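Keduslow Teaching Station
Two-arm demonstration kit for showing a robot a task by remote control

Overview

The Keduslow Teaching Station lets a person show a two-armed robot how to do a job by doing it themselves, sat comfortably a few feet away, with a pair of hand controllers and a view from the robot's own head camera. You move, the arms follow, and every movement is saved along with the pictures so that it can be used for training later on. We built the first one in our Starndale workshop for our own use, and after enough visitors had asked whether they could take one home with them, we started making them properly.

It suits university groups, small automation firms and anybody who needs a good pile of clean demonstrations without first hiring a room full of specialists. Most people are moving the arms sensibly within their first morning, and the rest get there by teatime.

Soft and awkward things

Blocks and cups are a fine place to begin, and we do still start every new operator on them, but the jobs our customers write to us about are nearly always the floppy ones: bags, coats, towels, anything with a strap. These are hard to describe in a program and really rather easy to show. With two arms, one gripper can steady the fabric while the other goes in for a strap or a zip, much as you would do it yourself at the kitchen table.

Our bag-handling task set is built on exactly this sort of work. It uses small, brightly coloured bags, some with bits and pieces dangling from them, and the operator is free to start with whichever arm feels natural.
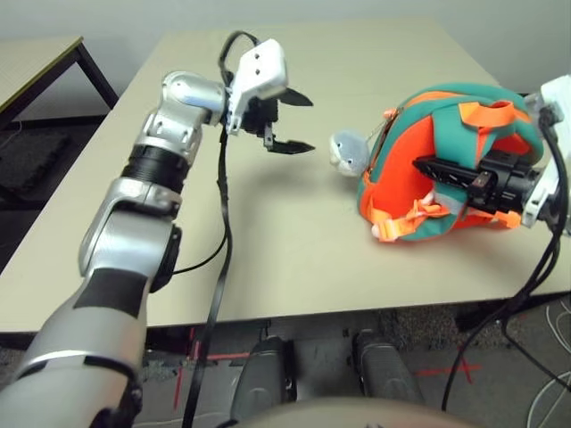

Showing by hand

Sometimes the controllers are more bother than they are worth, particularly for a short movement that you could guide in a moment. Press the release button on the control box and the arms go light enough to be led about by the wrist. The station records this in the same way as a remote session, and you can swap between the two halfway through a task if you like (Maeve Hanrahan, who looks after our training days, does this constantly and will happily show you how).

What you get

Two jointed arms with two-finger grippers, ready fitted to the base
Head camera and mount
A pair of Mösli hand controllers with wrist straps
Foot pedal for starting, stopping and throwing away a recording
Control box and recording computer with Zenau software installed
Spare gripper fingers, two sets
Printed handbook, 177 pages, with a proper index

Storage is enough for 200 hours of demonstrations before you need to move anything off. Recordings can be trimmed, labelled and sorted on the station itself, and a poor attempt can be marked as such and kept, which a good many of our customers have found more useful than they expected.

Price and delivery

The complete station is £3,915 per month on hire, including delivery, setting up and a day's training at your premises. Please allow 7 weeks from order. If you would like to try it before deciding, Zixuan Cui runs demonstration visits at Starndale and will be glad to hear what you have in mind. Do bring your own bag, coat or other awkward object along, and we can have a go at it together.

Page updated May 31, 2023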